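7. Recording demonstrations: dish rack task

This section covers teleoperated demonstrations with the two-arm station and the wooden dish rack. Complete section 6 (arm homing and camera check) first. Operators new to the station should record at least 12 practice episodes before any are saved to the Hopkin dataset.

7.1 Preparing the table

1. Clear the tabletop of tools, cups and packaging.
2. Set the rack near the far end of the table, slots running across its length, all legs flat on the wood.
3. Place the dishes according to the layout card for the episode. Dishes may start in the rack, flat on the table or stacked.
4. Check that neither arm can touch a dish while in its rest pose.
5. Confirm that the emergency stop is released and within reach of the operator.

CAUTION: Keep hands and sleeves out of the workspace whenever the follower arms are powered. To move a dish by hand, pause the session first.

7.2 Taking control of the arms

1. Hold both leader handles in the rest pose and press Engage in the Varov console.
2. Wait for the console to show Synced for both arms. If the leader and follower poses differ too much, the console refuses to engage. Move the handles slowly toward the follower pose and try again.
3. Open and close each gripper once.
4. Press Record.
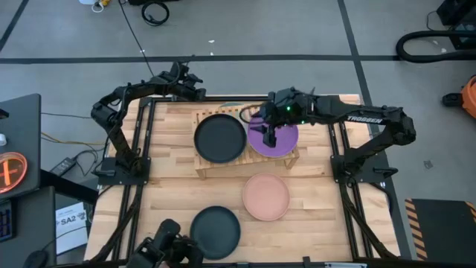 Approach a plate from directly overhead and lower the fingers before closing them. Close slowly. The gripper force limit is set in the station profile and should not be changed between episodes — mixed settings make the recordings hard to compare.

Keep the idle arm well back from the rack. It is recorded along with the working arm, and any drift in it will be learned as part of the task.

NOTE: Do not correct a bad grasp by pushing the dish against the rack. Open the gripper, lift clear and approach again. One clean recovery in an episode is acceptable. If a second is needed, discard the episode.

7.3 Checking the table-level view

The overhead view shows where a dish is but gives little sense of height. Use the table-level view to judge the gap between the fingertips and the rim.

1. Switch the console to Low View.
2. Move the gripper over the target dish and stop.
3. Confirm that the fingers and the rack slats are both in view.

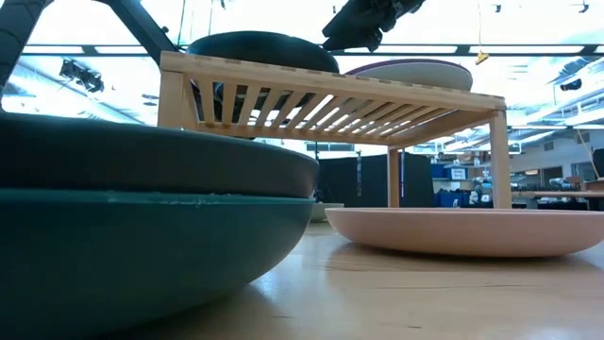 Figure 7-2. Table-level view with dishes on the rack and in the foreground.

Large dishes close to the lens can hide smaller ones behind them. If the target dish is hidden, work from the overhead view until the gripper has lifted it clear.

4. If ceiling lights wash out the upper part of the view, lower the exposure one step at a time. Do not change the exposure during an episode.

7.4 Working with both arms

Two-arm episodes use the same procedure, with these additions:

1. Assign a side to each arm before recording. Arms must not cross over the rack.
2. Bring both grippers to hover height and hold them still for a moment.
3. Lower one arm at a time. The second arm starts down only after the first has released its dish and risen back to hover height. 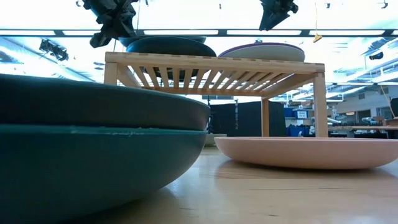 When two dishes sit close together, take the outer one first. Fingers that are only partly open can catch a neighboring rim, so open them fully before the descent and keep the wrist level.

CAUTION: If the grippers touch, release both handles and press Pause. Do not pull the arms apart under power.

7.5 Ending and labeling an episode

1. Return both arms to the rest pose and press Stop.
2. Enter the result: Complete, Partial or Discard.
3. Add a comment for any recovery, slip or contact with the rack.
4. Save. An episode can be up to 17 MB before camera streams are added.

Discarded episodes stay in the local folder until the nightly cleanup. To restore one, contact Khrystyna Holovko before the end of the shift. For changes to layout cards, contact Ea Vestergaard.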